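Ordnung am Esstisch: Besteck, Stäbchen und der Ständer in der Mitte
Notizen zum Vortrag, Nachbarschaftsabend in Paltau, 27. August 2020

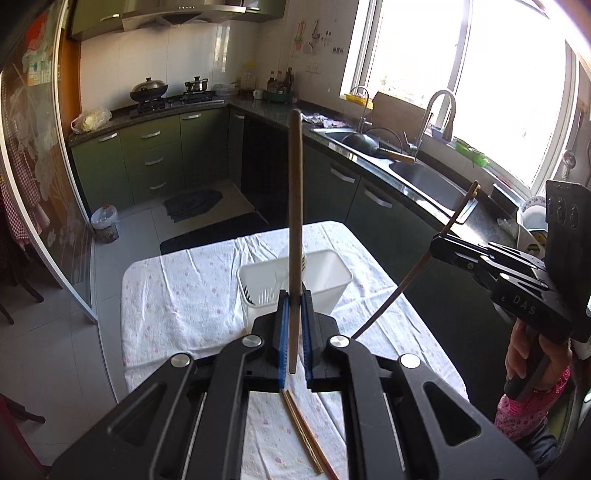
Fergal Heffernan hat mir nach der Probe geschrieben, ein Ständer auf dem Tisch sei für ihn nur ein zweiter Ort zum Suchen, bei ihm zu Hause gehöre alles in die Schublade und damit Schluss. Ich lese seinen Einwand am Anfang vor, weil viele im Saal so denken werden. Dann kurz warten, vielleicht meldet sich jemand.

Meine Antwort: Er hat recht für Messer und für das gute Besteck. Aber für Sachen, die man bei jeder Mahlzeit nimmt, ist der Weg zur Schublade lang, besonders wenn mehrere Personen kochen. Stäbchen liegen in der Schublade fast immer quer, und ein Paar zu finden dauert. Auf dem Tisch sieht man sie sofort.

Zum Bild: auf den weissen Behälter zeigen, mit den Schlitzen an der Seite. Es stecken ein paar weisse Plastikgabeln darin, die Stäbchen liegen noch auf der Tischdecke. Fragen an das Publikum: Wohin würden Sie die Stäbchen stellen? In den gleichen Behälter oder in einen eigenen?

Erster Teil, der Behälter. Er soll Schlitze oder Löcher haben, damit Luft an das Holz kommt. Ich habe zu Hause lange ein Marmeladenglas benutzt, und unten wurde das Holz dunkel. Seit Mai habe ich einen von Plasel, der ist einfach, aber er steht gut. (Nicht zu lange über die Marke reden, ich verkaufe nichts.) Höhe prüfen: lange Stäbchen in einem leichten Behälter kippen leicht um. Wer unsicher ist, stellt den Behälter zuerst leer auf den Tisch und probiert mit dem längsten Stück.

Zweiter Teil, die Reihenfolge beim Einräumen. Zuerst die langen Teile, dann die kurzen. Gabeln mit dem Griff nach unten oder nach oben? Darüber streitet meine Familie. Mit dem Griff nach oben greift man nur dort an, wo man sowieso angreift. Mit den Zinken nach oben sieht man schneller, was es ist. Ich nehme den Griff nach oben. Marlies Kofler macht es umgekehrt und sagt, bei Gästen müsse man es erkennen können. Beides stehen lassen.

Dritter Teil, Holz. Nach dem Abwaschen gut abtrocknen und einige Zeit auf einem Tuch liegen lassen, erst dann einstellen. Raue Stäbchen aussortieren. Im Kurs in Ginach haben wir 188 Stück durchgesehen und 25 davon weggelegt, weil sie Splitter hatten. Die Zahlen langsam sagen.

Vierter Teil, die Tischdecke. Eine Decke mit Falten ist gemütlich, aber ein schmaler Behälter steht darauf schlecht. Also glatt streichen oder einen kleinen Untersetzer darunter legen. Das gilt auch für Flaschen. Auf dem Bild gibt es hinten in der Küche ein rundes grünes Drehtablett mit Würzflaschen, das ist eine gute Lösung, auch für den Esstisch.

Falls noch Zeit bleibt: die Schublade von Hegarty zeigen, die mit den beweglichen Fächern. Sonst direkt zu den Fragen gehen. Die Zettel mit der Pflegeanleitung liegen beim Ausgang, bitte am Schluss daran erinnern.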